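Mon 5 October - Larneck hall, sorting table

Second week with the arms on the nail polish returns for Zestex. Until June this was hand work for 4 people, and 940 bottles was a good shift. I write down mostly what changes for us.

1. Bottles on the table
Britta Diekmann asks that we mix the colors, because real returns also come mixed. The yellow basket stays at the back.

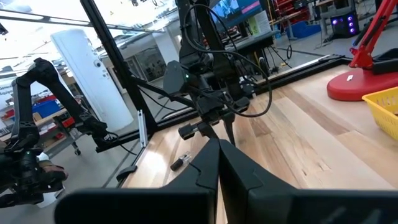
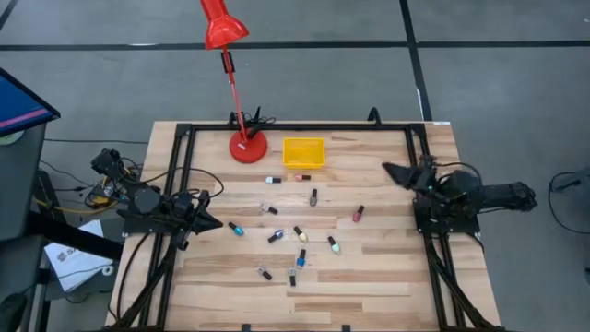
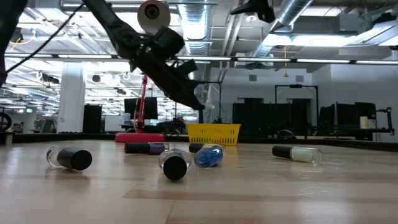
Bottles lying on the wood, basket behind them.

2. People
The sorters now watch and correct. Their wrists are better, they say, but standing and waiting makes them more tired than before. Two asked for chairs - I ordered them from Baumgart. Pay stays the same until the trial has 80 hours.

3. Open
Who signs the tray list now? Ask Britta.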